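3 Arbeitsplatz und Material

Der Aufbau des Tisches blieb über die gesamte Erhebung gleich. Abbildung 1 zeigt die weiße Arbeitsfläche mit der länglichen Schale, an deren hinterem Ende ein dünner weißer Kunststoffstab schräg nach oben steht.

Abbildung 1. Schale und Stab auf der Arbeitsfläche. 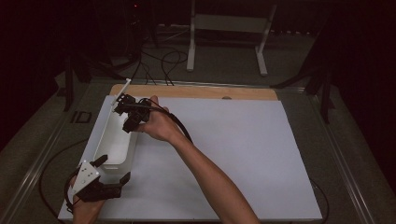
3.1 Tisch und Unterlage

Alle Durchgänge der Reihe Pomora fanden am selben Tisch in Fisutville statt. Die Tischfläche ist matt graugrün und wird links und rechts von Metallschienen begrenzt. Auf ihr liegt ein helles Holzbrett, darüber eine große weiße Platte, die fast den gesamten Arbeitsbereich abdeckt. Vom Holzbrett bleibt nur am hinteren Rand ein schmaler Streifen sichtbar. Dieser Streifen diente uns als Bezugslinie für die Beschreibung der Lagen: »hinten« bezeichnet im Folgenden stets die Seite des Holzstreifens, »vorn« die Seite der arbeitenden Person.

Die Platte wurde zu Beginn jeder Sitzung neu aufgelegt und an den Tischkanten ausgerichtet. In der Vorstudie Mimik hatten wir auf Markierungen für die Schale zurückgegriffen und beobachtet, dass die Teilnehmenden die Schale nach jedem Handgriff wieder auf die Linien schoben. Dadurch verlängerten sich die Durchgänge, und die Korrekturen ließen sich in der Auswertung nur schwer vom eigentlichen Ablegen trennen. In der Hauptstudie gab es deshalb keine aufgezeichneten Linien für die Schale. Vorgegeben war lediglich, dass sie auf der linken Hälfte der Platte und mit der langen Seite von hinten nach vorn liegen sollte.

3.2 Schale und Stab

Die Schale ist lang, rechteckig und weiß, hat glatte, hochgezogene Wände und einen flachen Innenraum. Diese Form wurde gewählt, weil sie zwei Arten der Ablage zulässt. Ein Stab kann flach auf den Boden gelegt oder an eine Wand gelehnt werden, sodass ein Ende über den Rand ragt. Beide Lagen galten als gültig, wurden aber getrennt kodiert. Eine dritte Lage, bei der der Stab quer auf beiden Längswänden aufliegt, ohne den Boden zu berühren, kam selten vor und wurde als »aufliegend« geführt.

Der Stab ist aus Kunststoff und dünn. Weil er wie Schale und Platte weiß ist, hebt er sich kaum vom Untergrund ab. In der Vorstudie hatten einzelne Teilnehmende dies als störend bezeichnet, vor allem bei flach liegendem Stab. Wir haben die Farbe dennoch beibehalten. Ein farbiger Stab hätte den Vergleich mit den älteren Durchgängen erschwert, und die Frage, wie sich der Kontrast auf die Ablage auswirkt, war nicht Gegenstand der Untersuchung. Sie wird in Abschnitt 6 noch einmal aufgegriffen.

3.3 Ablauf

Die Aufgabe bestand aus Ablegen und Herausnehmen. Zu Beginn stand die Schale an ihrem Platz, der Stab lag rechts davon auf der Platte. Auf ein Zeichen hin wurde der Stab in die Schale gebracht, losgelassen und anschließend wieder herausgenommen. Die Wahl des Schalenendes war freigestellt. Ebenso war freigestellt, ob die linke Hand die Schale dabei stützte. Eine Zeitvorgabe gab es nicht, die Teilnehmenden wurden jedoch gebeten, zügig zu arbeiten und einen misslungenen Versuch ohne Unterbrechung fortzusetzen.

Insgesamt nahmen 21 Personen teil. Eine Sitzung dauerte einen Vormittag und enthielt zwei längere Pausen. Geplant waren bis zu 4.000 Durchgänge; wegen ausgefallener Sitzungen im November wurde diese Zahl nicht erreicht. Nach dem Aussortieren unvollständiger Aufzeichnungen verblieben 1.491 Durchgänge, auf die sich alle weiteren Angaben stützen. Als unvollständig galt ein Durchgang, wenn die Schale die Platte verlassen hatte oder der Stab über die Tischkante gefallen war.

3.4 Kodierung der Lagen

Kodiert wurde jeweils der Zustand unmittelbar nach dem Loslassen. Festgehalten wurden die Art der Ablage (flach, angelehnt, aufliegend), das Schalenende und die Richtung, in die das freie Ende des Stabes wies. Bei angelehnten Stäben unterschieden wir zusätzlich, ob die Spitze zum Holzstreifen oder zur Person zeigte. Diese Unterscheidung erwies sich als sinnvoll, da ein nach hinten geneigter Stab beim Herausnehmen einen anderen Weg der Hand verlangt als ein nach vorn geneigter.

Die Kodierung erfolgte mit dem hauseigenen Schema Dinu, das ursprünglich für das Einräumen von Schubladen entwickelt worden war. Übernommen wurden die Kategorien für Lage und Richtung. Die Kategorien für Stapelung entfielen — mit einem einzelnen Stab lassen sie sich nicht anwenden. Neu hinzu kam ein Feld für die Verschiebung der Schale. Es wurde angekreuzt, sobald sich die Schale während des Durchgangs sichtbar auf der Platte bewegt hatte, unabhängig von der Strecke.

Strittige Fälle betrafen fast ausschließlich Stäbe, die nach dem Loslassen noch nachrutschten. Maßgeblich war dann die Lage, in der der Stab zur Ruhe kam. Rutschte er aus der Schale heraus und blieb auf der Platte liegen, wurde der Versuch als Fehlablage gezählt, auch wenn er unmittelbar danach wiederholt wurde. Die Wiederholung ging nicht als eigener Durchgang in die Auswertung ein.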